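분류: 강의자료 > 유통경영 > 도매업 운영

5강. 위생용품 도매업의 재고와 운전자본

1. 이번 강의의 범위

지난 강의에서는 제지·위생용품 도매업체의 매출 구조를 다루었다. 이번에는 같은 업종의 재고 정책이 현금흐름에 미치는 영향을 계산한다. 손익계산서에 이익이 나는데도 운영자금이 부족한 업체의 상당수는 재고와 외상매출금에 자금이 묶여 있다. 창업 초기에는 차입 한도가 낮으므로 이 문제가 더 일찍 드러난다.

사례 업체는 Steltville에 창고를 둔 Henare이다. 사무실, 학원, 소형 숙박시설에 화장지, 페이퍼타월, 세정제, 청소도구를 납품한다. 주 공급처는 Sikemeck 한 곳이며, 품목별로 리드타임과 최소주문수량이 다르다.

2. 품목의 구분

도매업체의 취급 품목은 회전 속도와 수요 변동에 따라 나누어 관리한다. 위생용품 업종에서는 다음 구분이 일반적이다.

가. 고정 소모품: 화장지, 페이퍼타월, 쓰레기봉투. 수요가 안정적이고 부피가 크다. 단가 대비 보관비 비중이 높다.
나. 변동 소모품: 세정제, 손세정제. 계절과 거래처 사정에 따라 출고량이 달라진다.
다. 반내구 도구: 변기용 솔, 대걸레, 양동이. 교체 주기가 길고 거래처별 주문이 불규칙하다.

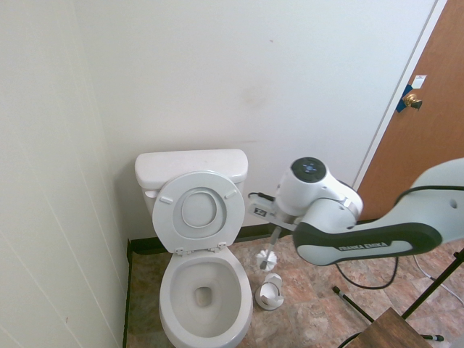

그림 1. 반내구 도구의 예: 변기용 솔과 솔꽂이

다 항목은 매출 비중이 작지만 품목 수가 많아 재고 금액이 쉽게 늘어난다. 거래처는 소모품과 도구를 한 번에 주문하려는 경향이 있으므로 취급을 중단하면 가 항목의 매출도 함께 줄 수 있다. 따라서 품목별 이익률만으로 취급 여부를 결정하지 않는다.

3. 재주문점의 계산

재주문점은 다음 식으로 구한다.

재주문점 = 일평균 출고량 × 평균 리드타임 + 안전재고

안전재고를 구하는 방법은 여러 가지가 있으나 본 강의에서는 최대값 방식을 사용한다.

안전재고 = (일최대 출고량 × 최대 리드타임) − (일평균 출고량 × 평균 리드타임)

Henare의 페이퍼타월 자료는 다음과 같다. 출고일수와 리드타임은 모두 역일 기준이다.

일평균 출고량: 4상자
일최대 출고량: 6상자
평균 리드타임: 11일
최대 리드타임: 16일
최소주문수량: 100상자
매입단가: 상자당 30,000원
현재 평균재고: 448상자

평균 리드타임 중의 수요는 44상자이다. 최대 수요는 6 × 16 = 96상자이므로 안전재고는 52상자, 재주문점은 96상자가 된다.

최대값 방식은 계산이 간단하고 자료가 적어도 쓸 수 있다. 다만 최대 출고와 최대 지연이 동시에 발생한다고 가정하므로 결과가 보수적이다. 출고 기록이 충분히 쌓이면 표준편차를 이용한 방식으로 바꾸는 것이 좋다. 일회성 대량 주문은 일최대 출고량에서 제외한다.

4. 평균재고와 재고일수

최소주문수량대로 발주하면 평균재고는 주문량의 절반에 안전재고를 더한 값으로 근사할 수 있다.

평균재고 = 100 ÷ 2 + 52 = 102상자
재고일수 = 102 ÷ 4 = 25.5일

현재 재고일수는 448 ÷ 4 = 112일이다. 두 값의 차이인 346상자에 매입단가를 곱하면 10,380,000원이며, 이 금액이 해당 품목 하나에 추가로 묶인 자금이다.

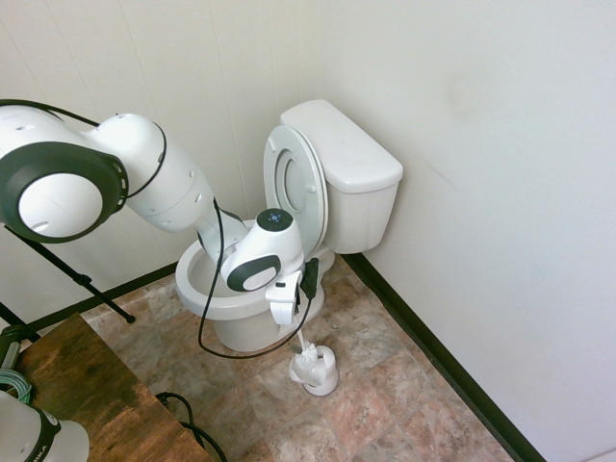 재고일수는 현금전환주기의 한 구성 요소이다. 현금전환주기는 재고일수에 매출채권회수기간을 더하고 매입채무지급기간을 뺀 값이다. 매출채권회수기간이 45일, 매입채무지급기간이 30일일 때 현재의 주기는 112 + 45 − 30 = 127일, 재고를 조정한 뒤의 주기는 25.5 + 45 − 30 = 40.5일이다.

회수기간을 줄이는 데에는 거래처의 동의가 필요하고 지급기간을 늘리는 데에는 공급처의 동의가 필요하다. 재고일수는 업체가 단독으로 조정할 수 있는 범위가 비교적 넓다. 단, 이미 보유한 초과재고는 발주를 멈추더라도 출고 속도에 따라 천천히 줄어든다. 위 사례에서 346상자를 소진하는 데에는 86.5일이 걸린다.

5. 수량할인의 검토

공급처가 대량 주문에 할인을 제시하는 경우가 있다. Sikemeck이 1회 400상자 주문에 3% 할인을 제시했다고 하자. 연간 재고유지비율은 매입가의 20%, 1회 발주비용은 20,000원으로 둔다. 할인에 따른 재고 평가단가의 변화는 무시한다.

연간 매입량: 4 × 365 = 1,460상자
연간 매입액: 43,800,000원
할인액: 1,314,000원
발주비용 절감: (14.6 − 3.65) × 20,000 = 219,000원
평균재고 증가: 252 − 102 = 150상자
유지비 증가: 150 × 30,000 × 0.2 = 900,000원

순효과는 연 633,000원의 절감이다. 할인율의 손익분기점은 (900,000 − 219,000) ÷ 43,800,000으로 계산하며 1.55% 수준이다.

이 계산만 보면 할인을 받아들이는 것이 유리하다. 그러나 평균재고 증가로 4,500,000원의 자금이 추가로 필요하고, 입고 직후의 최대재고는 그보다 훨씬 많다. 창고 면적이 부족하여 외부 보관을 이용해야 한다면 그 비용을 유지비에 더해 다시 계산한다. Henare는 Skitstead에 임차 창고를 검토한 바 있으나, 소량 품목까지 두 곳에 나누어 보관하면 출고 동선이 길어진다는 점이 문제로 남았다.

6. 적용할 때 주의할 점

재고유지비율 20%는 계산용 가정이다. 실제 비율은 차입이자, 보관료, 보험료, 파손과 변질에 따른 손실을 합하여 업체별로 산정해야 한다. 종이류는 습기에 약하고 세정제는 유통기한이 있으므로 두 품목군에 같은 비율을 적용하는 것은 적절하지 않다.

다 항목에는 일평균 출고량 개념이 잘 맞지 않는다. 출고가 없는 날이 대부분이기 때문이다. 이 경우에는 월 단위 점검을 통해 목표재고까지 채우는 정기발주 방식을 쓰고, 소모품 입고 차량에 합적하여 운임을 줄인다.

과제

(1) 일최대 출고량이 5상자로 낮아졌을 때의 안전재고와 재주문점을 구하시오.
(2) 재고유지비율이 30%일 때 수량할인의 순효과를 다시 계산하시오.
(3) 매입채무지급기간이 30일에서 45일로 늘어난 경우, 조정 전과 조정 후의 현금전환주기를 각각 구하시오.

풀이 과정을 포함하여 A4 두 쪽 이내로 제출한다. 계산기와 스프레드시트 사용은 허용한다.

관련 자료
- 3강. 도매업의 매출총이익과 거래처별 수익성
- 4강. 위생용품 도매업의 매출 구조
- 6강. 외상매출금 관리와 여신 한도 설정
- 7강. 단일 공급처 의존과 매입 조건 협상
- 보충자료: 정기발주 방식과 정량발주 방식의 비교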